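Open day at the Dimitriou works, Sutmont
August 29, 2018

I went to Sutmont expecting to be sold something and I was right, though it took them until the afternoon.

Dimitriou make samplers and drum machines, or they say they do. The flyer promised a full tour of the factory where the Clundus is built, a chance to play one, and a live set at the end by beat makers who use it. I make beats at home on an old sampler with two dead pads, so I'm the person they want through the door. The ticket was 11 pounds, taken off the price if you buy a machine on the day. The machine is 838 pounds. You can see how that discount might fail to sway a person.

The works is a low brick building on the edge of town, a long walk from the station and badly signed. We were taken round in groups. Mine had two teenagers who knew everything, a couple who ran a studio, and a man who asked about the warranty at every stop.

First stop was assembly. I had pictured circuit boards being made. They aren't made in Sutmont, they arrive finished in trays, and so do the cases. What happens at the works is that the boards go into the cases, the pads go on top and somebody screws the bottom on. That's a perfectly fair way to build a drum machine and plenty of companies do the same. I just wouldn't print "built by hand from the ground up" on a flyer and then show people the trays.

The pads are the one part they seem to fret over, and this was the best bit of the tour. They had three versions out, the first two rejected, and let us hit all of them. The first was like tapping a car tyre. The second was better but fired twice if you hit it near the corner. The final one is good. I played a few bars of swung hats on it and soft hits came out soft, which my own machine gave up on years ago. I asked how long the pads last and was told "a very long time". I asked again and was told they were still testing.
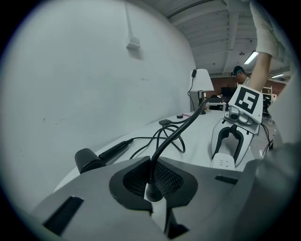

Then came the listening room, with the big claim of the day. The Clundus is meant to have "the warmth of the old machines". We heard a drum loop played through it and the same loop played straight from a laptop. The Clundus one was warmer, yes. It was also louder. One of the teenagers asked for them to be set to the same level and after some fiddling with the mixer they were, and from then on half our group couldn't pick which was which. I got it right twice and wrong twice. The studio couple said they could tell every time but didn't put their hands up until the answer was given.

There is a grit setting that drops the sample quality on purpose, and I did like that. A dusty piano chord through it sounded lovely, all crumbly at the end. You can get the same thing from cheaper boxes, but you'd have to go into three menus for it and on the Clundus it's a knob.

Lunch was sandwiches in the yard. I was glad of the air.

The afternoon was the hands-on hour. There were eight machines and a lot more of us than that, so my hour was closer to ten minutes. In that time I managed a kick, a snare and a chopped up bit of a choir. Chopping is quick. Saving is not, and the screen is small enough that I was guessing at the file names. It comes with 314 drum sounds, and I'd say I would use 29 of them, the rest being claps. The sequencer lost its place once when I changed tempo while it was playing. The person looking after our table said that was fixed in the next update, due in November. I've been hearing about next updates since I bought my first groovebox.

The set at the end was by a duo called Irnimura, and I'll give the day this much, they were great. Slow, heavy, half broken beats with a bass line that made the shutters buzz. No laptop in sight. They also had two big tape echoes and an old string synth on the go, so how much of what I enjoyed was the Clundus I couldn't tell you. When I asked them afterwards they said they'd had it for a fortnight.

Then the order forms came round. The man with the warranty question bought one. I said I'd think about it and was given a tote bag.

Would I go again? For the pads and the music, maybe, if it were free and they let people have a proper go. If you're thinking of buying one, wait until the update is out and try it in a shop with your own headphones on. Take some of your own samples too, the demo ones are picked to flatter it.

Last train back from Sutmont is earlier than you'd think, so check before you go.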